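Guno Kitchen Worktops – Frequently Asked Questions

Which stones do you sell?
We sell marble, granite and quartz. Marble is the softest of them and needs the most attention at home. If you cook every day with lemon, wine or vinegar, please ask us for a granite sample also.

How do I clean marble every day?
Use a soft cloth, warm water and a little dish soap with no acid in it. Then wipe with clean water and dry the surface. Bathroom sprays and limescale removers are not suitable, even in a small quantity.

I have a dull spot and it does not go away. Is it a stain?
Most probably it is an etch mark. A stain is color that went into the stone, but an etch is a place where acid has touched the polish. Small etches can be polished by hand with our Sikitz powder. For bigger ones we send a person to your home.

Can I put cups and glasses directly on the marble?
Yes, for water or milk this is no problem. With coffee, tea and juice we advise a coaster – the ring under a cup is the most common complaint we receive.
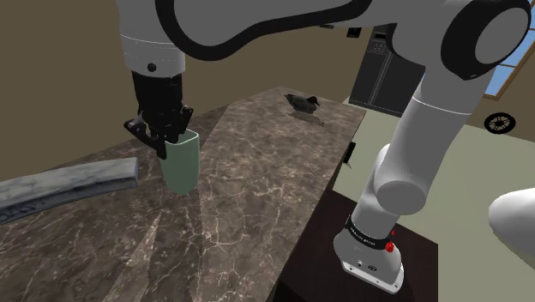 How often must I seal it?
Once a year is enough for most kitchens. To test it, let a few drops of water stand for ten minutes. If the stone becomes darker under the drops, it is time to seal again.

What does a worktop cost?
Our price for a straight marble worktop starts at $1,358, with measuring and one sink cutout included. The Shearer edge, which is rounded on both sides, is $76 extra.

Do you deliver to the upper floors?
Up to the third floor by stairs, if the stairs are wide enough. Send us photos before you order, please.

When are you closed?
The workshop is closed for two weeks in July. Orders that we receive in this period are measured in August.

Who can I ask about a repair?
Write to Roos Vandenberghe at our service desk. Mention your order number and add one photo of the damage taken in daylight.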